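Lecture 3. Can machines do the chores yet?

Last time we finished with lifting and carrying. Today we take shelf cleaning, because it looks easy and it is not solved. A person feels through the cloth where the crumbs are. They collect in a band from the left edge toward the middle, and the hand slows down there without a decision. 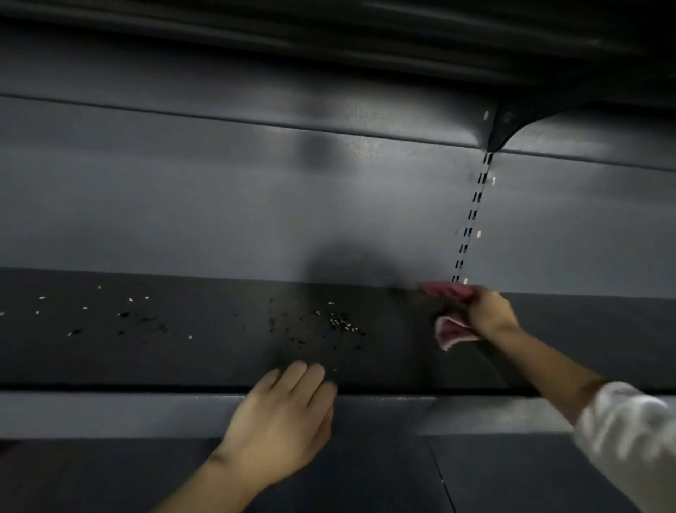 A shop manager at Grorlow wrote to us that she would pay for a machine tomorrow, but only if it also empties the shelf first and fills it again after. In her view the wiping is the small part.

The point is fair — most published tests begin with an empty shelf. For the exercise please keep the two tasks separate:
Task A: wipe, shelf already empty
Task B: empty, wipe, refill

Read the Oteck report before 28th June, pages 2 and 3 only.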